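Workshop notebook - equipment planning, bench cell 2
22 December 2025
Written up by Taras Fedoruk. Copied to Bronwyn, Kipchumba, Vitalii.

Shares 4 | Comments 3

Purpose of entry: settle what goes on the first-half order and what waits until July. The request has to reach Prenholm before the site closes, so figures below are as quoted, delivery excluded.

Current state of the cell. Two arms, one on each side of the table, mounted to the front rail. Task in use is brick sorting into the divided tray. Both arms share the middle of the table and most of the argument over spending comes down to that patch. Anything we buy should either make work there more reliable or cut the time lost when a part fails.

Spares held: one servo of the wrist size, none of the shoulder size. No spare cable of the length we use. Two sets of fingers, one with a chipped tip, kept for mock-ups only.

Quotes in hand:
- Onyshchenko, servo pack, mixed sizes: 2278
- Skundholm, replacement gripper, complete: 399 each
- Dustberg, cable guides and clips, full cell: 300
- Spare sensors with brackets: no quote yet. Vitalii to chase.

The servo pack is the large item and I have gone back and forth on it. Buying single servos is cheaper on paper for the first two failures and dearer after that. It also means a wait each time, and the last wait cost us more bench time than the part was worth. I would take the pack.

Grippers are less clear. When both pairs of jaws are in at the same small part, there is very little room left between them, and the fingers take side loads they were not chosen for. A complete spare lets us swap at the wrist and repair off the bench. Fingers alone would be cheaper but the swap is fiddly and needs the zero checked afterwards.

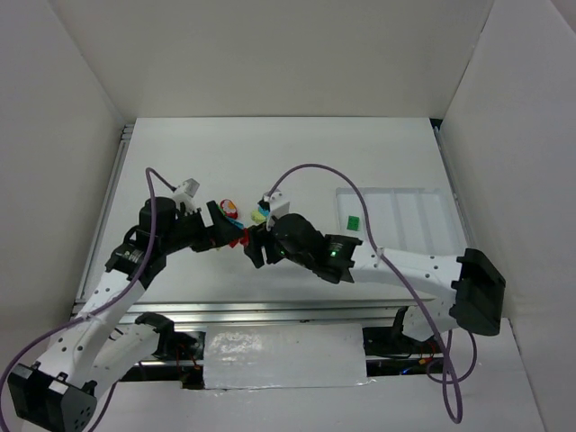
Kipchumba Nzioka: I would not order two grippers. Order one, and put the second 399 towards servos of the shoulder size. A gripper fault stops one arm for a morning. A shoulder fault stops it until the post comes. Also ask Skundholm whether the fingers are sold in pairs or only as a set with the housing, the price list does not say.

Agreed on ordering one. Not agreed on extra shoulder servos until we know the split in the Onyshchenko pack. If there are two in it, that will do. Have written to ask.

Cable routing. Each arm has a purple cable running from the white block at the gripper back along the arm, with a free loop. On the right-hand side the loop hangs down below the front rail. The slack is needed for reach, so tying it down hard is no good. The Dustberg guides are sprung and would hold the loop up without shortening it. At 300 for the cell I think they are fairly priced. Precious wants to try one arm first. The supplier does not split the kit, so the trial costs the same as the full fit.

Tray. No purchase. The present one has enough lanes for the colours in use. If the part list grows we will need a wider one, and a wider one has to be checked against the right-hand arm, which stands close beside it. Vitalii can draw something in the new year.

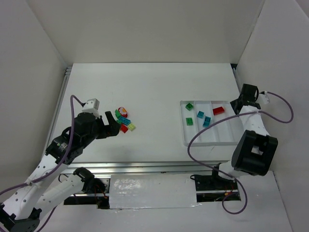
Fig. 2. Sorting tray beside the right arm, bricks in three lanes, five pieces still on the table.

Table surface. A few scuffs and faint smudges. Leave it. A new panel was on the July list and I have struck it off.

Contingency. Prenholm allow a line of up to 500 without a separate form. I propose using it for the spare sensors once the quote arrives. If the quote comes in over that, buy one sensor instead of two and carry the other to July.

Order as it stands:
1. Servo pack, 2278
2. One gripper, 399
3. Cable guides, 300
4. Contingency line, 500

Bronwyn has asked for a sentence on why this is not being spread over two orders. Delivery is charged per order by all three suppliers and the price hold on the servos runs out before the second window - see the Onyshchenko covering letter, filed with the quotes.

Open:
- split of servo sizes in pack (TF)
- fingers sold separately or not (TF)
- sensor quote (VH)
- decision on full or part fit of guides, PC and BT to agree between them
- chipped finger still in the drawer with the good ones. Needs a label.

Back to top | Workshop notebook, internal copy | Contact: Bronwyn Tawhiri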